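Iraklis Psarras
Nov 4, 2021

Thread, for the few of you who care how small stuff gets sorted into bags in a shared office. The rest of you may go in peace.

Background: when the Clendberg office closed, everything in its drawers came to us at Andton. All of it. Somebody packed those drawers the way you pack a car when the house is on fire.

I was given 39 bags, a white table and the phrase "whenever you get a minute." I have now had 9 days' worth of minutes.

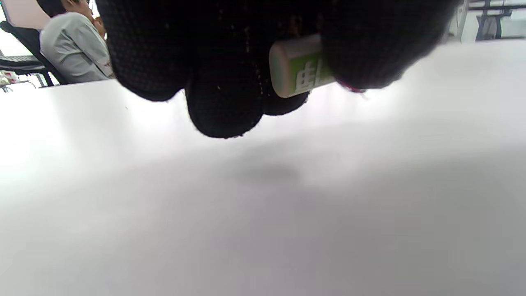 Small cylinders are the worst category of object. They roll, they hide behind other things, and they look like glue until they turn out to be lip balm. The one with the light green band has white characters on it, and I can't read the part I can see, let alone the part under the glove. It has been a glue stick, an eye drop bottle and a battery in three separate arguments. I put it in "tubes, other." So far "tubes, other" is my biggest bag.

Yes, I wear black knit gloves for this. They shed. Everything I own now has a fuzz on it. Moving on.

Rule one of the bag system: one kind of thing per bag. Rule two: when you break rule one, write it on the label. Rule three was added in August after the thumbtack incident and I'm not going to discuss it here.

The bags themselves came from Trornilham, who will sell you 2,000 of them at a price that makes sense or 39 of them at a price that doesn't. Guess which we did.

They arrive flat and a bit clingy. You have to press one down with one hand and persuade it with the other, and the whole time it's puffing up at you like a jellyfish that pays rent.
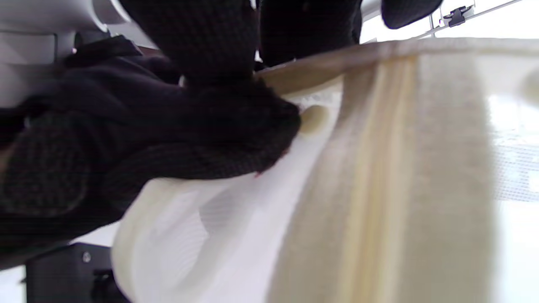
White sheet, cream roll, one glove losing patience.

People ask why I don't use boxes. I like boxes. But a box in this office gets a second box put on top of it, and then a plant, and then it's furniture. We had one by the door that was part of the building for two years. It held name tags from a picnic.

A bag you can hang up and look at. If it's see-through enough, you can check what's in it without opening it, and then not opening it becomes your whole personality.
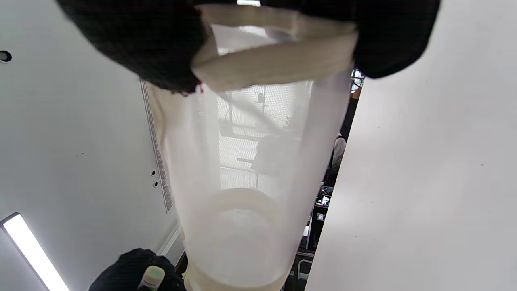

1 min read (the rest of the thread, unrolled)

The mesh ones are the good ones. Folded cuff at the top, so there's something to grab, and a round ring down near the base. I held one up and could make out the white grid straight through it, which is all I ask of a bag. I've asked more of coworkers and gotten less.

Downsides: they weigh nothing, so they drift. Also the cuff comes unfolded if you so much as think about it. I fold it over twice now – old Montoya office trick, I'm told, though everyone from Montoya says they got it from us.

Then there are the cream ones with the thicker rim. Boxier, with actual sides. Good for cables. Bad for anything you don't want visitors asking about.

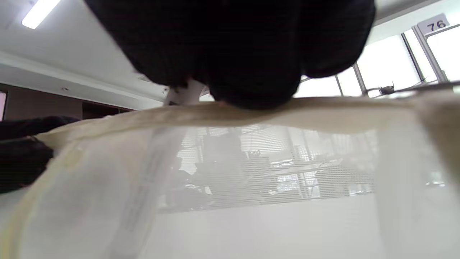

Dolores wants to know why I don't just throw it all out, given that everyone has lived without the contents of those drawers for a year and seems fine. Her own method is one trash bag and a strong cup of coffee.

Dolores, I have thought about it every single day. But there are 800 paper clips in there and I've already sorted them by size.

Anyway, 14 bags to go. If you're missing a small tube with a green band, it's under "other." Bring a description of it.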